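Wrist camera pose estimate goes mad when there's a glass vessel in the way

Posted in Perception & Planning by Mihret Tekleab
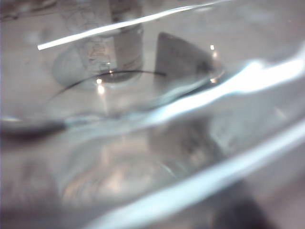
What I'm running

Arm control is Dralter, pose estimation is the Kassab node with the stock weights. The target is the bottle with the line drawings on its label, and the big glass vessel is only there as an obstacle. From a distance it all behaves. Once the wrist camera is right up against the glass, the bottle pose starts hopping about and the planner throws away its path and starts again, over and over. My last log had 391 replans in one run! I've tried turning the exposure down and it made no difference that I could see. Is there a setting I've missed, or do I need to train something of my own?

3 replies

stukthorpe_nick
I had this for weeks and it drove me up the wall. Your bottle is being seen through a curved wall, so its outline is bent, and those long bluish-white reflections slide about whenever the camera moves. Kassab has no idea any of that is glass. What I did was stop trusting it up close. Take the pose from further back, average 5 good frames, then freeze it in the base frame and plan against that. In Dralter you want the pose source set to latched, and make sure the hand-eye calibration is decent first or you'll freeze a wrong answer (ask me how I know). I also put the vessel in the collision scene as a plain cylinder, a bit fatter than the real thing – ugly, but the planner stopped trying to squeeze past it.

gantrygoat
just use a depth camera

pella_w
Depth won't save you, I'm afraid. Mine gives holes or the table behind whenever it looks at clear glass. I'd go with latching as well, but if the bottle might get moved you'll need a fresh look now and then. I trained a little glass mask on 1,487 of my own wrist frames and drop any pose where the mask covers more than half the bottle. It still gets fooled by bright glints. Also check your replan trigger, Mihret. Mine fired on any change over 2 mm out of the box, and raising that got rid of most of the dithering before I'd touched the vision side at all. Which version of Dralter are you on? The setting moved in May and the old name gets ignored without a warning.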